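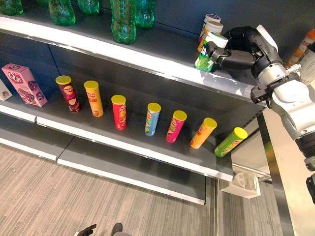
Entered by: Retail Handling Bench, Brunside Workshop
December, Saturday, 14:10

Review of the Grostano hand, supplied by Hirwood on trial. The shelf was stocked with the usual mix, with bottles and small lidded containers on top and the yellow-lidded crisp cans on the shelf under it. Work began on the top shelf with the container in the green label. The grip setting was 54, as given in the supplier's sheet, with one finger across the front and the thumb high on the side, near the lid.

29 picks were logged before the break. 2 were stopped by the operator when the wrist came too close to the upright post. No container was crushed. The setting of 70 was tried once on a spare can and marked the wall of it, and should not be used on card tubes.

Hirwood's quotation covers the hand and the wrist adaptor but leaves out spare finger pads. Ntuli has been asked to price these separately. The can row is to be attempted on the next session, starting from the lime green can at the right-hand end. The trial agreement requires the hand to be returned with its case and both cables.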